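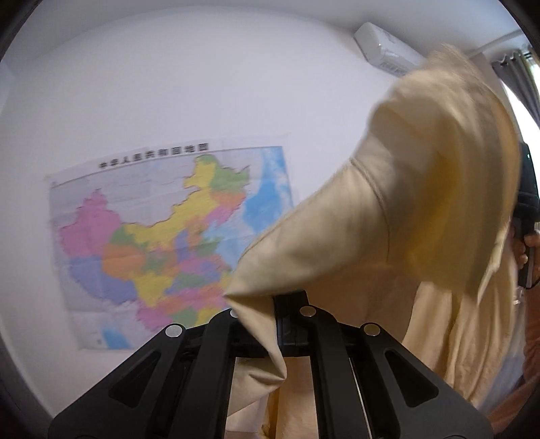
5 min read

The people who fold cloth for Nanov have a word for a bad attempt. They call it a pudding, and on my first morning at the company's Follmont workshop I made nine of them before lunch.

I had come to learn how a robot is taught to handle fabric, and I suppose I expected keyboards. What I got was a pair of grippers, one for each hand, with jaws that open and close as you squeeze. You wear no glove and feel nothing of the weave – you work with two stiff pinching fingers a side, and you learn to be patient the way you once learned to be patient with chopsticks.

The cloth is the hard part. A box stays a box when you lift it, but a sheet picked up by the wrong corner becomes some other shape entirely, and you have to find an edge, let the rest hang, and go looking for the next corner with your other hand. The regulars do this while chatting about dinner.

Every fold is recorded, good or clumsy, and a session at Follmont runs to 232 of them. By June the team had gathered 2,568 recordings of large pieces alone, all meant for a two-armed machine called Hiltard that lives down the hall. I watched it try a pillowcase. It paused, gave the fabric a small shake, and I recognized that shake at once, having seen it all morning at the next table.

We value your privacy. This site uses cookies to improve your reading experience. Accept all | Manage settings

My last attempt of the day came out nearly square, and they let me keep the cloth.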